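Hand-held gripper code of practice runs to 17 pages, two of them on tea

Vemska has published its long-promised code of practice for people who record household tasks with hand-held grippers, and it is a good deal less thrilling than the firm's invitation to the launch suggested. It has 17 pages, 9 rules and an annex on cups of tea.

The code, out on 3 November 2021, covers work done in private homes, where a person picks things up and puts them down with a gripper so that a robot may one day do the same. Until now each firm has gone by its own house rules. Ciline wanted rooms left exactly as found. Vilela wanted them tidied first, and sent out a checklist for the purpose that was longer than most tenancy agreements.

Vemska comes down on Ciline's side. Rule 4 says the room is to be recorded "as lived in", and that moving a householder's belongings to make a neater picture counts as a fault in the session. Shoes may stay on sofas. Bags may stay on floors. Anything with a name and address on it must be put away by the householder, and by no one else.

The other rules will surprise few people who have done the job. Finger pads are to be wiped before entering a home and again on leaving. Screws are to be checked for tightness at the start of each session. Nobody records for more than 7 sessions without a day off, and the householder may stop the work at any point without giving a reason — a right that until now has mostly been used by cats.

The draft drew 1,008 comments. Fredy Llanos, who edited the final text, said a large share of them concerned the word "tidy", and that he no longer uses it at home.

The annex allows operators to accept one hot drink per visit, to be drunk away from the equipment. Biscuits are not mentioned, and Vemska would not be drawn on whether this was an oversight.

Firms have until December to say whether they will sign. Ikunura has said it will. Vilela is reading the document closely and has asked for a definition of "shoe".
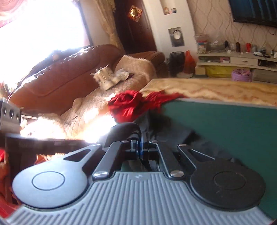

Marleny Correa wrote in to say that Rule 4 is fine as far as it goes, but the code ought to make firms leave a printed copy with the household before the first visit, in ordinary language, and with a phone number that somebody answers.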